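Start | Politik vor Ort | Anleitungen | Termine | Kontakt

23. September, von Waltraud Pfister

Einen Einwohnerantrag auf den Weg bringen

Ihr wollt, dass der Gemeinderat endlich über euer Thema redet? Dann sammelt Unterschriften! Ich habe das in Vamdale im Mai zum ersten Mal gemacht und würde es sofort wieder tun, so viel Spaß hatte ich lange nicht mehr an der Kommunalpolitik.

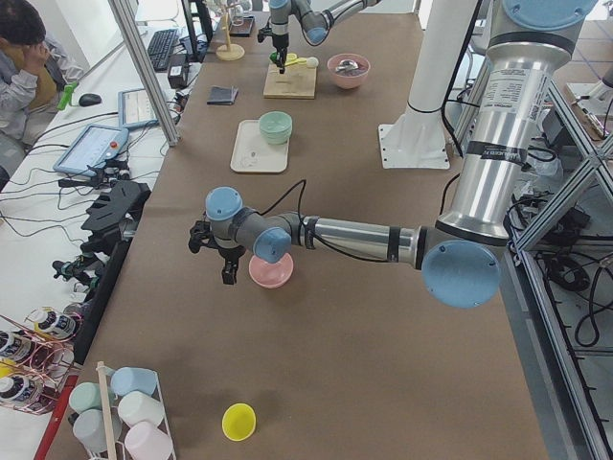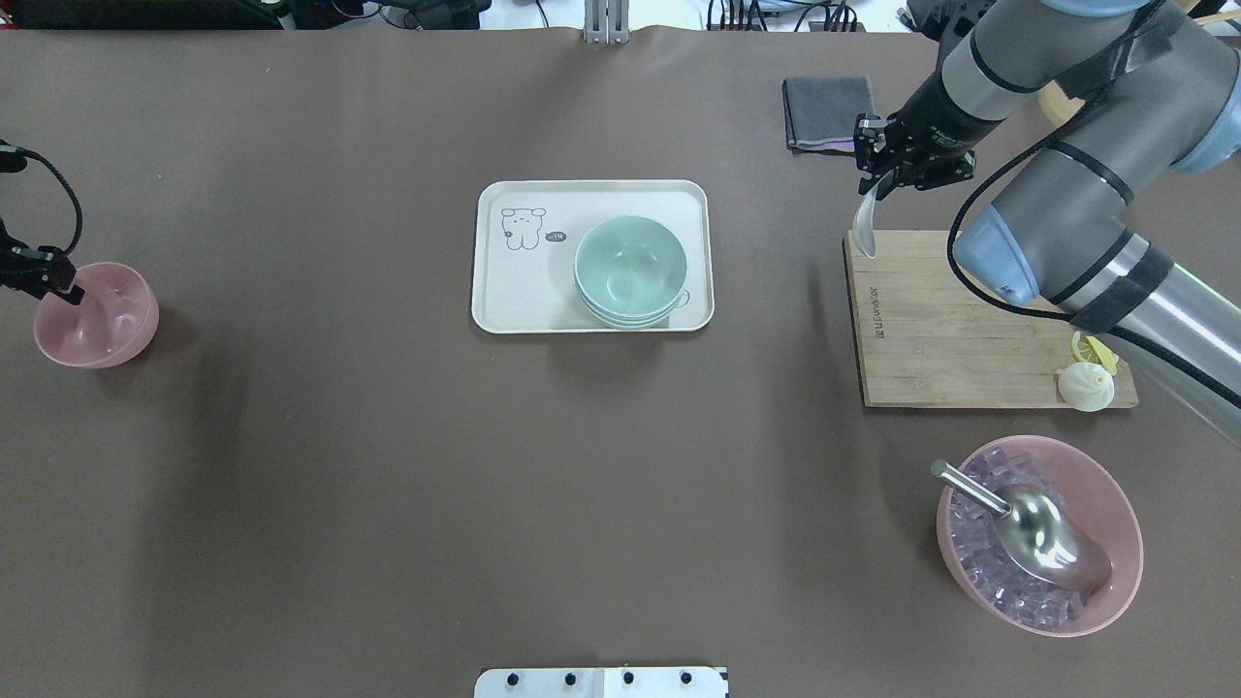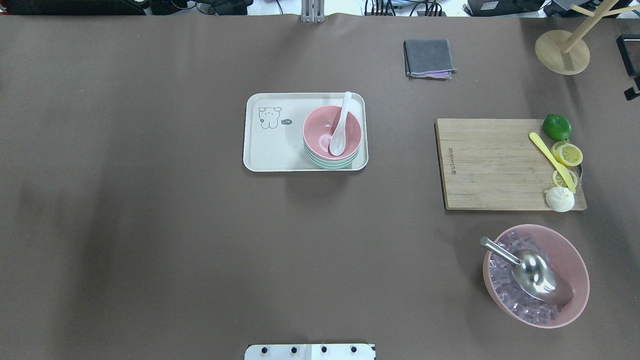 Arbeitstische mit brauner Oberfläche, drei Aufnahmen

1. Quorum erfragen
Ruft im Rathaus an und lasst euch die nötige Zahl schriftlich geben. Bei uns waren es 281 gültige Unterschriften bei 2953 Einwohnern. Fragt gleich mit, ab welchem Alter man unterschreiben darf.

2. Den Antrag formulieren
Ein Thema, ein Satz, eine klare Forderung. Unser Satz lautete: »Der Gemeinderat möge über eine Abendverbindung der Buslinie 13 beraten.« Mehr braucht es oben auf dem Bogen wirklich nicht! Die Begründung kommt darunter, am besten höchstens eine halbe Seite.

3. Bogen prüfen lassen
Name, Anschrift, Geburtsdatum, Unterschrift, dazu die Vertrauenspersonen. Legt den Entwurf dem Hauptamt vor, bevor ihr kopiert. Der Antragstext muss auf jedem Blatt stehen (bei uns fehlte er auf der Rückseite, also alles noch mal von vorn).

4. Losziehen
Haustüren laufen besser als Infostände, und der frühe Abend ist ideal. Nehmt Klemmbretter und mehrere Kugelschreiber mit und plant Zeit zum Reden ein – die Gespräche sind das Schönste daran.

5. Abgeben
Sammelt ein gutes Stück über das Quorum hinaus, ein Teil ist immer unleserlich oder doppelt. Bögen durchnummerieren, kopieren, gegen Empfangsbestätigung abgeben und nach dem Sitzungstermin fragen.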